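Brazos robot en el taller: consejos de alguien que no se fía mucho

Taller compartido Rondwood - Cuaderno de trucos
Texto: Orysia Lysenko

En el taller llevamos desde mayo montando una pareja de brazos para que guarden cosas en cajas. El proyecto se llama Forkari y lo empezó Demyd Tymoshchuk, que es bastante más optimista que yo. Yo me apunté para comprobar si una máquina así podía ahorrarle trabajo a alguien. De momento, a mí no me ha ahorrado ninguno, pero he aprendido unas cuantas cosas que sirven para cualquiera que quiera montar algo parecido en casa o en un local con más gente.

Antes de comprar nada

Mirad la mesa. La primera que usamos era un tablero sobre dos caballetes y cada vez que el brazo frenaba, temblaba todo lo que tenía encima. Perdimos varias tardes ajustando programas cuando el problema eran cuatro tornillos y un travesaño. Si podéis apoyar la mano en el canto y mover la mesa, el robot también la moverá.

Desconfiad de los vídeos. Casi todos duran lo justo para ver el acierto y están cortados antes del siguiente intento. Cuando alguien os enseñe un brazo doblando una camiseta, preguntad cuántas veces seguidas lo hizo y quién colocó la camiseta al principio. Esa segunda pregunta suele incomodar más.

Y apuntad el dinero. Demyd calculaba que con 2000 euros tendríamos los dos brazos listos. Luego vinieron las fuentes, las pinzas de repuesto, los cables, un concentrador USB que no se desconectara solo y las piezas impresas que se rompieron. La hoja de gastos tiene ya 122 líneas y no está cerrada. No digo que no merezca la pena. Digo que el presupuesto de partida era una fantasía.

Cables

Es lo que más averías nos ha dado, con mucha diferencia. El montaje queda precioso en reposo y el primer giro de muñeca arranca un conector.

Dejad un bucle holgado en cada articulación y moved el brazo a mano, apagado, hasta los dos topes. Si en algún punto el cable se tensa, cambiadlo por uno más largo. Nada de alargadores a mitad de brazo.

Las bridas, flojas. Mejor todavía el velcro, que se quita sin tijeras. Yo corté un cable de señal cortando una brida y estuve un buen rato culpando al motor.

Etiquetad los dos extremos. Parece una pesadez hasta que hay que desmontar dos brazos iguales y todo lo que sale de ellos es negro.

Luz

Una superficie blanca y una lámpara potente parecen una buena idea - todo limpio, todo a la vista - y luego resulta que la cámara lo quema. Lo blanco sobre blanco desaparece y las sombras acaban teniendo más contraste que los bordes de la bandeja. Probad a rebotar la luz contra el techo, o poned un papel de hornear delante del foco (a una distancia prudente, que hay focos que queman de verdad).

Fijad también la exposición de la cámara. En automático, cada vez que el brazo pasa por delante cambia la imagen entera, y luego vais a jurar que el programa funciona mejor por las mañanas. Puede que sí, pero no será mérito del programa.

Si trabajáis junto a una ventana, bajad la persiana siempre hasta la misma altura. Nosotros hicimos una marca con cinta de carrocero en el marco. Es el truco más barato de toda esta página y uno de los pocos que recomendaría sin reservas.

Con qué practicar

Todo el mundo empieza con cubos de madera. Son agradecidos y no enseñan casi nada. La tela es otra historia: se dobla, se queda enganchada, cambia de forma según cómo la sueltes. Una mascarilla negra me parece una prueba bastante honrada para un montaje casero, por lo blanda, por las gomas finas y porque una cámara ve poco detalle en el negro. Cuesta muy poco y se puede estropear sin remordimientos.

Empezad con la pieza plana y siempre en la misma posición. Cuando eso salga, giradla un poco. Mi norma es no pasar a la siguiente dificultad hasta tener 10 intentos seguidos buenos, y empezar de cero si falla uno. A Demyd le parece cruel. A mí me parece lo mínimo antes de decirle a alguien que una cosa funciona.

Las gomas dan problemas aparte. Si la pinza agarra solo la goma, levanta la mascarilla igualmente y el programa puede darlo por bueno. Decidid antes de empezar qué cuenta como acierto, y escribidlo.
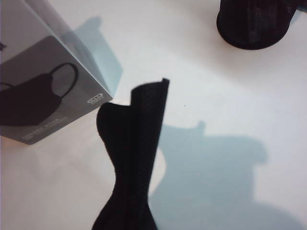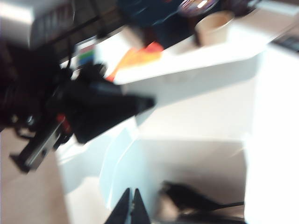

La mesa blanca de Forkari, en plena faena.

Con dos brazos, además, hay que pensar en los choques. Marcad una zona para cada uno y otra común en la que solo entre uno a la vez. En teoría el programa lo impide. En la práctica, yo pondría además un límite de velocidad muy bajo durante las primeras semanas y un botón de parada al alcance de la mano izquierda, que la derecha suele estar en el ratón.

Probad ese botón al empezar cada sesión. Uno de los nuestros estuvo mal cableado bastante tiempo y nos enteramos de casualidad.

Llevad un cuaderno de fallos

De papel, si puede ser, y al lado de la mesa. Hora, qué se intentaba, qué pasó. Nosotros vamos por 403 intentos apuntados y lo más útil ha sido ver que casi la mitad de los fallos tenían la misma causa: la pinza bajaba un poco antes de tiempo. De memoria, cada uno recordaba una cosa distinta, y Demyd recordaba sobre todo los aciertos.

No borréis los intentos malos "porque la pieza estaba mal puesta". En una casa las cosas están siempre mal puestas.

Mantenimiento corto

Limpiad las yemas de las pinzas con un paño apenas húmedo. La pelusa se acumula y el agarre cambia.

Repasad los tornillos de la base. El taller compró un fijador de roscas para todos y aun así se aflojan los de siempre.

Al terminar, dejad los brazos en la postura de descanso antes de cortar la corriente. Si se apagan en alto, caen, y el que esté recogiendo la mesa se lleva el golpe.

¿Lo pondría en mi casa? Hoy, no. Guardar una mascarilla me lleva un par de segundos y no tengo que bajar la persiana hasta ninguna marca. Demyd quiere probar con calcetines el mes que viene. Si alguien del taller tiene calcetines desparejados, puede dejarlos en el cajón de debajo del torno, lavados, por favor.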